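Hand-held gripper demonstrations, rack placement task: pre-session inspection with comments
Bilside bench, 2018-06-11. Checked by Ningsih Sinaga, second check Teguh Lumbantobing
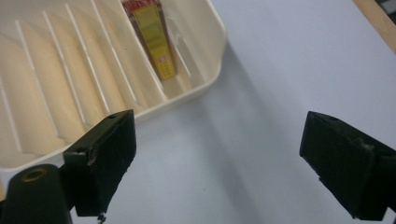

Complete before the first demonstration and again if the gripper is dropped or a finger is changed. Mark OK, Fix or Hold. A Hold stops recording until Coralie Fairweather has signed it off.

1. Finger pads tight, no play at the screws
OK. Scuffing on the left pad, upper corner. Replace when the wear reaches the gripping face.

2. Jaws open and close fully without catching
OK. Cycled 20 times by hand.

3. Pinch points known to the person holding the tool
OK. Danang Harahap is new to this task and was walked through it. Keep the free hand off the table while the jaws are closing.

4. Table clean and dry
Fix. Small white scraps, apparently film, turn up in the tray beside the package. Clear them between demonstrations. They show up in the recordings and the policy could learn to use them as a cue.

5. Tray seated, does not rock
OK. Hildegard Stüber asked whether it should be clamped. No — the method depends on the tray being moved a little between runs.

6. Packages intact, no split seams
OK. The yellow one is soft at one end. Use it for standing placements only and retire it if it splits.

7. Lighting as set in April
OK. Soft shadow across the table is normal. Don't move the lamp to get rid of it.

8. Cable and strap clear of the operator's wrist
Fix, done. Strap was twisted.

9. Storage space for the session
OK. We are at about 3000 demonstrations for the Endard comparison and the drive has room for the rest.

10. Rest breaks
Hold, then cleared. Last session ran too long and grip quality dropped off near the end. Swap operators after 7 minutes. Runs recorded past that limit are to be tagged and left out of training.

General comments
Three near misses since the last sheet, all fingertips caught between pad and tray rim. No injuries. Teguh will add a line to the Tiedemann protocol — approach from the open side of the table.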